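Taller Pulus – Consejos de banco
Desmontaje asistido por brazo robótico: normas básicas

Las presentes indicaciones se aplican a todo trabajo en el que una persona y un brazo comparten el mismo banco. Complementan la hoja de seguridad de Celside y no la sustituyen.

Antes de abrir un equipo, desconecte el cable de alimentación y mantenga pulsado el botón de encendido. La pulsera antiestática es obligatoria para el operario – también cuando solo supervisa.
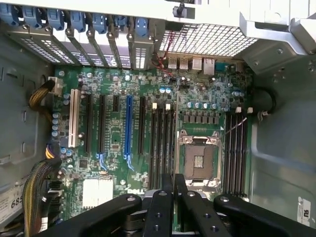 La velocidad de aproximación se reduce al mínimo en cuanto la pinza entra en la caja. Ninguna trayectoria debe pasar por encima de un zócalo descubierto. Con la placa de carga levantada y los contactos dorados a la vista, como en esta placa Dell, se coloca primero la tapa protectora y después se autoriza el movimiento. Los cables amarillos y negros del lado izquierdo se apartan a mano y se sujetan con brida reutilizable.

No introduzca las manos en la caja con el brazo habilitado. Toda parada de emergencia se anota en el registro Folico, y el rearme requiere la presencia de 2 personas.

Revise los tornillos de los dedos al comienzo de cada turno.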